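**Salt accounting in a home kitchen**

Updated 28/07/2022

These notes cover measuring and reducing sodium in everyday cooking. They assume a working target of 2,000 mg per day. If a doctor has given you a different number, use that one.

### Weigh salt, don't spoon it

Table salt is close to 40 percent sodium by weight. A teaspoon of fine salt weighs nearly twice as much as a teaspoon of some flaked salts, so a recipe written in spoons can be off by half. A pocket scale that reads to 0.1 g solves this. I use an Idholm, which drifts a little when the battery is low. Check it against a coin of known weight.

- 1 g salt = roughly 400 mg sodium
- 5 g salt = the full day's 2,000 mg

### Pasta water

Most of the salt goes down the drain, but some is absorbed. For 4 servings I salt at 5 g per liter and leave it out of the sauce entirely until the pasta is in. Renata Villalba, who tested this with me in October, preferred 7 g. Below 3 g we both noticed.

### Stock

Make it with no salt at all. Stock gets reduced, and salt does not leave with the steam. Freeze in 80 ml portions and write the date and "unsalted" on the lid. Bemell lids take pencil better than marker.

### Labels

Compare per 100 g, never per serving. Serving sizes on bread and cheese vary too much between brands to be useful. Soy sauce, bouillon, and pickles should be logged by weight in the same notebook as the salt.

### Canned beans

1. Tip the can into a colander and let the liquid run off for a minute.
2. Rinse under cold water for 60 seconds, turning the beans by hand.
3. Drain again and shake twice.

Rinsing removes a good part of the sodium in the liquid and on the surface. It does not remove what is inside the bean. Yamila Quiroga soaks hers in fresh water overnight as well. The texture suffers, and I would only do it for soup.

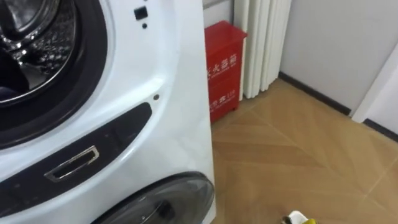
Draining matters as much as rinsing, and the colander decides how well it goes. Wire mesh clogs with bean skins. Slotted plastic leaves puddles between the slots. Stamped stainless steel with many small holes, spread over the whole bowl and not only the base, is the pattern to look for. A few colanders have similar raised ribs, which keep the beans off the flat surface. Scrub the holes from the outside with a stiff brush, then dry the colander upside down.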